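Sturkbridge, October

# Call for participants: letters and diaries reading group

We are looking for 18 people who like old handwriting, or who would like to learn how to like it. The group will read and type out the Quezada letters, a box of family papers which came to our reading room from a house sale in Nevberg. There are 300 letters in the box, and also two diaries and a great number of receipts. Most are in English. Some are in Spanish, and for these we need at least three readers who know the language well.

The family had a shop for seeds and garden tools. They wrote to each other very often, mostly about prices, bad knees and the weather, and one aunt wrote almost only about her neighbours. I have read 59 of the letters until now and I am still not sure how all the cousins are related.

## What you would do

You come to the reading room one evening in the week, from half past six until half past eight, for 13 weeks. Each reader receives a folder of copies with a good large print. You read, you type what you see, and you mark the words you cannot read with a question mark. Please keep the spelling of the writer, also when it is wrong. At eight we stop typing and read some pages aloud to each other.

We work at shared tables upstairs. There is a lift, the entrance is from the car park side, and the toilets are on the same floor. Tea is there all evening, but it stays on the window shelf, away from the papers.
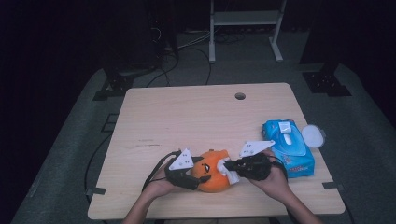

**Do I need to bring my own laptop?**

It is better if you can, but we have four that we lend out, so write in your form that you want one and we will keep it for you.

## Who can apply

You should be 18 or older and able to come to most of the evenings. If you miss two or three, this is no problem. You do not need to have studied history. In the last group we had a retired bus driver who became our best reader of the difficult hands, and a student of dentistry who was nearly as good.

It helps if you:

- can sit with a small task for an hour without becoming angry with it
- type at a normal speed (we do not test this)
- are willing to let another reader check your pages, and to check theirs
- can read Spanish, for the second part of the box only

The first two evenings are for learning. Ayuba Frimpong will show us the usual letter shapes of the time, the short forms for weights and money, and how the long s is not an f. He has taught the same course in Paltatby and he is very patient. After this we divide the folders.

## What we can offer

The work is not paid. We can give back the bus fare inside the town, if you keep the tickets. Every reader will be named in the typed edition, unless you tell us you would prefer not to be. At the end you receive a printed copy, and we will have a small supper with the group from Nevberg, who are typing the account books of the same shop.

We also try to make it possible for parents to come. The room next to ours is open on the same evenings for children from four years, with paper, books and soft toys, and there is always one adult from our side with them. Please tell us the number of children and their ages on the form. Younger children can unfortunately not stay.

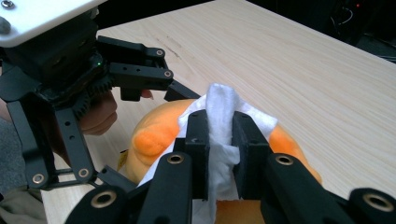 *Orange soft toy and white cloth on a light wooden table.*

## How to apply

Take a form from the desk in the entrance hall, or write us a letter with the same information: your name, how we can reach you, which languages you read, and if you need a laptop, a place for a child or a chair with arms. Please add a few lines about why you want to join. They can be short. If you write them by hand we will be pleased, but we do not choose people by their handwriting, and mine is terrible.

Forms should be with us before the end of October. If more people apply than we have chairs, we will first take those who read Spanish and then draw the other names from a bowl. Everyone gets a reply, also those who are not drawn, and their names stay on the list for the spring group.

For questions you can ask for me at the desk any afternoon between two and five.

Stela Bogdan
Reading room, Sturkbridge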